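Sorting Day on the Main Floor

The big table on the main floor is back in use after the break, and we have started on the small items that piled up along the wall through the fall. Anything left on it goes into one of the open boxes. The yellow box is for hand tools, including the screwdrivers. The black one is for items waiting on an owner. Books and folders stay on the tabletop until someone has looked inside for a name. 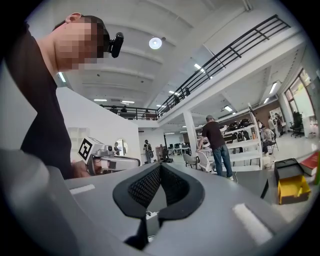
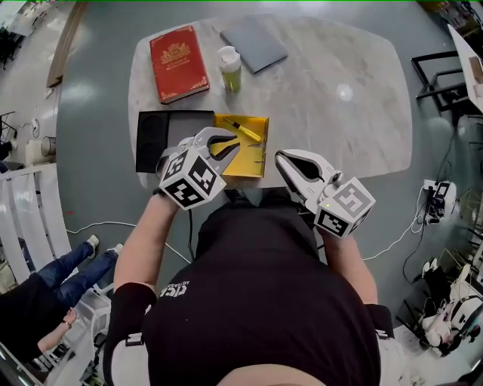 So far 87 items have been logged on the Rulora sheet, and 22 of them have gone home. Elisa Carbone keeps the sheet and would like people to write down what they take as well as what they leave. Initials are fine. If you borrowed a tool from the Didenko shelves before August, please check your desk and your bag, as three are still missing.

Bottles without a label will be thrown out at the end of the month. Put your name on anything you want to keep, and close the cap.

Please don't leave coats or lunch on the table. The top marks easily and the cleaning cloths are in the drawer under the Fukero printer. Use a dry one first.

The upstairs cabinets are next. They hold over 528 folders from the Rikemach years, and we will need help carrying them down. Add your name to the list by the stairs if you have a free hour.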